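Team Kit Washing: Your Questions

I wash and fold the kit for the Gretthorpe juniors, and the same questions land in my inbox every September. So I've put my answers in one place!

How hot should the wash be?
Cold or cool, always. I go with 60 degrees Fahrenheit for the red stuff (our red runs like crazy the first few times) and keep it well away from the white socks.

Can it go in the dryer?
Please don't! Mesh snags and waistbands go wavy. Mine hangs overnight and it's ready by morning.

Do I have to fold it?
I'd love it if you did. Shorts are easy: lay them flat, tuck the drawstring in, fold one leg over the other, done. Tops are slippery little things, so I do mine on the couch, where the gray fabric grips a bit better than a tabletop.

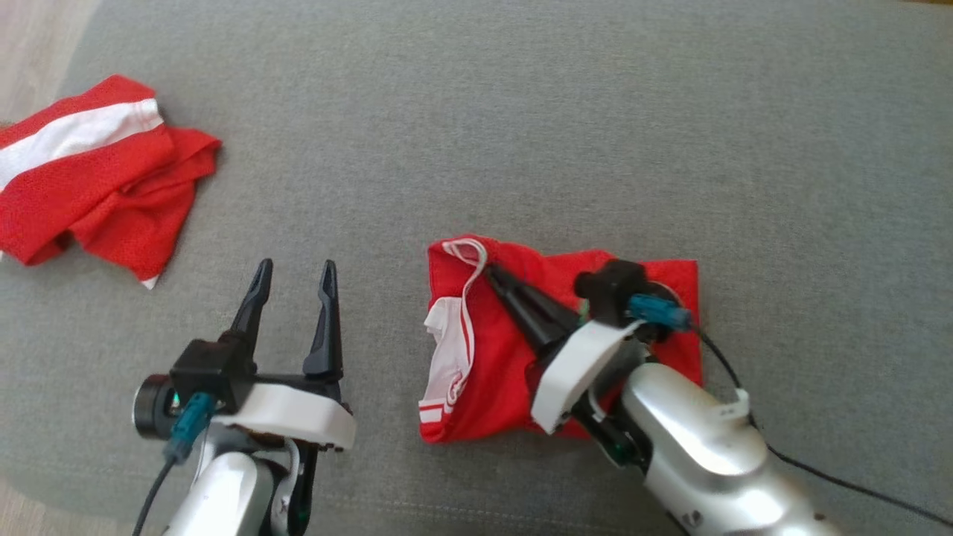 Eylül Karaca wrote in to say she rolls everything instead, shorts inside the shirt, and gets 20 sets into one duffel that way. She also says to knot the drawstrings before washing, or they vanish into the waistband and you're fishing around with a safety pin at bedtime.

Okay, I'm stealing the knot thing.

What if a stripe starts peeling?
Turn it inside out for every wash and skip the iron. If it's really going, bring it to me on Friday and I'll swap it for a spare.

Where do I drop off clean kit?
My porch, any time before 9. The blue bin is fine.

Akua Baidoo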